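Chapter 6
Small Things in Boxes: Sorting Jewelry at Home

Most advice on sorting jewelry starts with a purchase. Buy the divided tray, the velvet roll, the hanging panel with 78 pockets, and order will follow. The authors of such advice seldom go back a year later to look. When students in our Prustville course did go back, to homes where a new organizer had been bought the previous May, they found plenty of trays with two or three pieces in them and the rest of the jewelry in a saucer by the sink.

This chapter treats the box as the last question. First we ask what is in the pile, and whether the groups people name when asked ("everyday," "good," "broken") match the groups their hands make. Often they don't. A household in Oakley listed 343 pieces under four headings and then could not place a third of them.

The usual first step is to tip everything onto a bed. Handbooks like the bed for its size and its soft surface, and both points are fair. What they skip is the sheet. A stud earring on a printed cotton sheet has to compete with the print, and a small stone that has come away from its setting is easy to miss altogether. A plain towel costs nothing extra. We would still like to see better evidence that it helps.

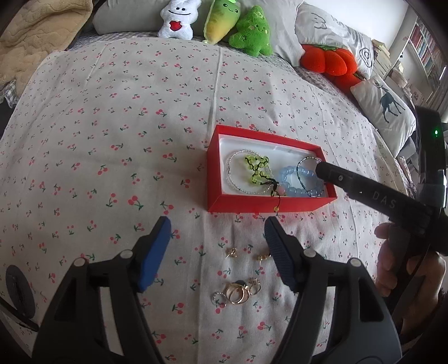
6.1 Sorting by Kind

Rings with rings, bracelets with bracelets: the rule sounds too obvious to question. It works well enough for bracelets, which are large and can share an open box, though beaded ones with long cords tend to trail over the rim and catch on the next thing lifted out. Rings are harder. Put together, they slide into a heap, wide bands on top of thin ones, and the heap gets called a group — mostly on the strength of its shape.

Earrings test the rule hardest. A pair is one item on a list and two items on a bed. Before you read the Colascombe checklist in 6.2, sort a small pile of your own and write down every piece you hesitated over. Keep that list; you will need it for the exercises on page 381.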